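amus-grasp-filter

Rejects bad grasp candidates before the planner sees them. Written against Verero arms, now also run on the Zetari hand. Treat everything below as a claim to check on your own setup.

What is in the data

900 tabletop recordings, 18 object classes, one label file per recording. Labels were made by hand and reviewed once. Once is not enough, and the overlap cases show it.

Install

Unpack, run make, then run check_calib before anything else. If check_calib passes on the first try, be suspicious and run it again — it has passed with a stale transform loaded.

Known problems

Cloth gets split into several objects when it bunches up. Shiny trays confuse the depth filter, and the confidence score does not drop when that happens.

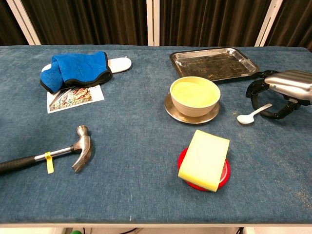
The score was tuned on 17 of the 18 classes. Flat printed cards were left out, so any number you get for them means very little. The Říha planner accepts them anyway unless you set strict_mode.

We have been asked whether the filter improves pick success. We don't know. It lowers the number of attempts, and people keep quoting that as if it were the same thing.

Bug reports: attach the raw log. Reports with only a score table get closed.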